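January 18, 2020
By Ruth Ashworth

Gurnham Ski and Travel Club: half-year report on the members' trips grant

You asked for a plain account of what the grant has bought since June, so I have tried to leave out the adjectives. The short version is that the money has been spent as agreed, more people have travelled, and I am less sure than the rest of our trips group that the one caused the other.

Membership stands at 179. Of these, 94 have been on at least one club trip or day out in the period. Pauline Sowerby regards that as proof that the fare subsidy works. I would point out that most of the names on her list were on last year's list too, when they paid full fare and grumbled. We did not ask anyone whether they would have come without the help, and we should have.

The Blackburn coach days went ahead as planned. The dry slope sessions filled, and the beginners' group was the only one with a waiting list. The instructor's fee went up between our booking and the first session, which took £700 out of the reserve. Malcolm Bloxham has the paperwork and I have seen it. I still think we could have argued harder.

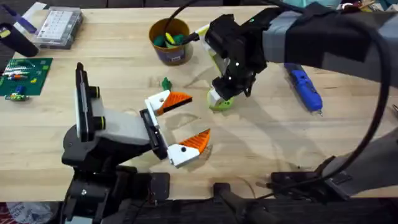 Two robot arms over the wooden table, orange fingertips on the left-hand one.

The walking week at Brolenden is harder to judge. The guest house was clean, the packed lunches were mean, and the drying room was locked by nine in the evening. People came home cheerful, but people generally do come home cheerful from a week away and I don't believe it tells us much about value. Beverley Cheetham's feedback forms asked "How much did you enjoy the trip?" with no space to say what was wrong. Every form that came back was favourable. I have asked for a different form before the next outing, with a question on price and another on whether the walks were graded fairly. My own view is that the "easy" route was nothing of the kind.

Bookings moved to Tekeo in the autumn. We were told it would halve the time spent chasing deposits. Pauline says it has, although she never kept a note of how long it took before. What I can say is that 2 members were charged twice for the same coach seat, both have been refunded, and several of our older travellers still ring Phyllis Birkett at home and let her do it for them. If Phyllis's hours were counted, the saving might vanish altogether. I would not renew for a second year until somebody has kept a proper record for a couple of months.

The spring trip is the one you will want to hear about. A deposit has been paid on rooms for a week's skiing, returnable in part if we pull out early enough. Take-up so far is roughly half of what was forecast. Malcolm expects a rush after the next newsletter. There was no rush last year.
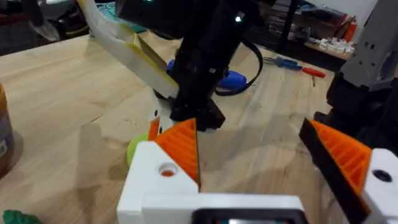 What we would like from you

We are not asking for more money. We would like your agreement to move what is left of the coach budget into the spring trip, on condition that it goes only to members who have not travelled with us before. That was my suggestion and it was not popular. It would at least show whether the subsidy brings in new people.

Receipts for the coaches, the slope hire and the guest house are with Malcolm and can be sent on request. Phyllis will send the revised feedback form separately once Beverley and I have agreed the wording.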